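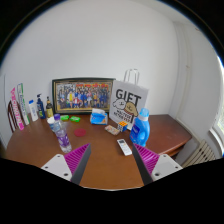 Brown wooden table, white wall

Fuchs reputation stuck at 18 short of Honored?

Posted Mon 13 June by mossytoad

Okay so I've been grinding the Fuchs faction in Holtero for way too long and I'm stuck. I did every quest in the harbor, turned in all my pelts, and the bar just sits there 18 points away from Honored. The boars by the mill used to give me a little rep each and now they give nothing! I really want the mount (the shaggy one with the lantern) and the vendor won't even show it to me yet. Is this a bug, or did I skip a quest somewhere? I'm on my second character if that matters, the first one never got past the swamp.

sedgewick_ish

Not a bug, I hit the same wall last August. Boars stop giving rep once you're close to Honored, and so do the wolves up the hill. What you need is the daily from the guy at the Drulladach ferry — he's on the lower dock, behind the crates, and he only has a quest for you if you've finished the bell tower chain. It's worth 20 rep, so one run gets you over.

If he has no marker, go back to the bell tower and talk to the woman upstairs again. I'd left her last bit of dialogue unread and the chain never closed. Took me two evenings to figure that out, ugh.

Also save your gold! The mount is 600 and there's no discount at Honored. You get a small one at the next rank, but that's a long slog and I caved.

premardmain

just buy the tokens in Premard, they stack to 8 and you hand them in at the same vendor. way faster imo. never did the ferry thing

mossytoad

It was the bell tower! She had one more line of text and then the ferry guy lit up right away. Did his daily before dinner and I'm Honored now. I looked at the Premard tokens too, but my guy can't get into that part of town yet — maybe you need to be a higher level? Anyway, off to sell a bunch of fish so I can pay for this mount.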